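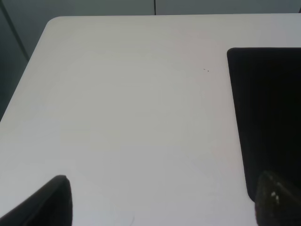 Home Features Work & Desks Letters Shop

Miyuki Hamada wants me to put my hand flat on the table. I do. It is a table. She waits, as if more might be coming.

"Most people say it feels calm," she says.

Hamada designs for Paltwood, which began selling its plain white worktable in August. It has rounded corners, a matt top and no drawers, and it costs £638 before delivery. I have written at a second-hand dining table for nine years, and I told her at the start that I would need some persuading.

Why no drawers? "Because a drawer is where you put the decision off," she says. "You open it, you drop the thing in, you shut it. We wanted people to have to decide."

I suggest that people without a drawer will decide to leave the thing on top. She concedes that some do. Paltwood lent early versions to 50 households and went back after a few weeks, and plenty of those tables had post on them, and mugs, and in one house a sewing machine with its cover on.

"But they knew it was there," she says. "With the old desks they'd lost track."

I ask whether knowing about the mess was worth £638. She laughs, though not for long.

The corners are her favourite part. The first drawings had square ones, and she spent months arguing for the curve against colleagues who thought it looked like a school table. "It does look a bit like a school table," she says. "I liked my school." A square corner catches your hip when you walk past in a small room, and most of the people she has in mind are working in small rooms.

That seemed to me the best argument of the morning, and I wondered why the brochure prefers to talk about "an open field for thought".

"I didn't write the brochure."

Would she have?

"I'd have put the hip thing in."

On the colour she is firmer. White shows every ring and crumb, which I had down as a fault. Hamada says you wipe it more often as a result. I say this sounds like buying a chore. She says I must have a very dirty table at home, and I let that go.

Her colleague Ziad Abu Hammour, who handles returns, joined us for the last part and was more use than either of us expected. Seven tables had come back by the Tuesday we spoke. "Two were the wrong height for the person," he says. "The rest, they missed the drawers."

Hamada looked at him. He shrugged and said I had asked.

Will there be a version with drawers? She won't say no. There have been sketches, and someone on the sales side has been pushing for a shallow tray underneath, for pens. "A tray I could live with," she says. "You can't lose much in a tray."

Back home I cleared my own table to see what the fuss was about. It took most of an evening. I put everything in the sideboard, which has three drawers, and shut them.

12 comments Share this article

We use cookies to improve your visit. Accept Manage settings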